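The inventory for Buso began on the ground floor and reached the lunch room last. The lease required every consumable to be listed, down to the biscuits. The clerk had filled four sheets with stationery and colour toner. The building had been without a tenant since December.

Chips were entered under Dry Goods, Sealed. The form allowed one line per flavour and had no field for condition. The clerk wrote "crinkled" in the margin, initialled it, and moved on to the next line.
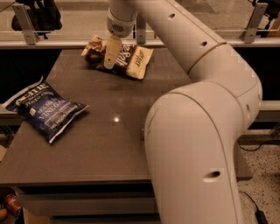
Lunch room table: sea salt, and the blue bag.

Head office at Urrutia returned the sheet with one query. Item 163 – the blue bag – had been entered without a flavour. The clerk walked back up two flights, unlocked the lunch room and read the label standing up. Then the clerk sat down, opened the bag, and amended the quantity to nil.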